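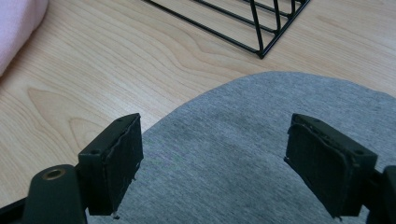

Does it matter which way the grain of the cloth runs when you fold it? A reader at Citthorpe asked this after the first version of the page went up, and added that their grey cloths always came out as a lopsided rectangle however carefully the corners were matched. It does matter, and the section on squaring has been rewritten to cover it.

Folding plain grey cloths and towels on a table
Revised 3/27/20

Scope

The method applies to soft cloths without a stiff border: jersey wipes, tea towels, small hand towels. Bath sheets need a longer table and are covered in sheet 641. Fitted covers are not dealt with.

What you need

A clear, flat table at hip height. Bare wood is suitable. A cloth drags slightly on wood and stays where it is put; on a glossy top it tends to creep while you work on the far edge. If the table has a raised strip or rail along one side, keep the work away from it.

Check that the cloth is fully dry. A damp cloth stretches under its own weight and will be a different shape by the time it reaches the shelf.

Finding the grain

Knitted cloth has more give across its width than along its length. Hold a short section between both hands and pull gently, then turn it a quarter and pull again. The direction that gives less is the length. Make the first fold so that the crease runs along it. A crease made across the stretchy direction pulls out of line as soon as the cloth is lifted.

Woven towelling gives very little either way. With these, follow the longer side.

Lifting and squaring

1. Take the cloth by two neighbouring corners and let it hang. Shake it once, downwards.
2. Lower the bottom edge on to the table first, then walk the rest down away from you. Dropping it flat traps air and leaves a ridge in the middle.
3. Smooth from the centre outwards with the flat of the hand. Do not push towards a corner, which lengthens it.
4. If one side bows out in a curve, lift that side only and set it down again. Pulling it straight will move the bow to the opposite side.

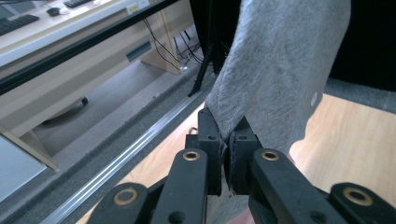

Urnico Linen Room, Household Textiles Team

Gripping the edge

Pick up a hanging cloth by a small gathered fold near its lower edge when you only need to guide it. A single layer slips. A large handful creases the towel and makes the next fold thicker on one side. For the folds themselves, hold one flat layer at each corner.

Folding

5. Bring the near edge up to the far edge. Match the corners first, then the middle.
6. Press along the crease with the side of the hand, once, from left to right.
7. Turn the cloth a quarter turn and fold in half again.
8. For shelf storage, fold the resulting shape in three. For drawers, leave it as it is and stand it on its folded edge.

Finish with the closed fold facing the front of the shelf. Stacks are limited to 6 towels on the Harnance shelving, as the upper boards flex beyond that.

Faults

Corners match but the middle bulges: the cloth was not smoothed before step 5. Open it fully and repeat from step 3.

Crease runs at an angle: the grain was misread, or the cloth has been cut off square. Test the give again. If the cloth was cut badly, fold to the crease and ignore the overhang.

Edges frayed: trim loose threads with scissors. Pulling them opens the weave. A towel that goes on fraying after trimming should go to the rag bin.

Thick lump at one end: usually a hem folded on a hem. Offset the second fold by a finger's width.

Related sheets

366 Sorting by weight and pile
641 Bath sheets and large towels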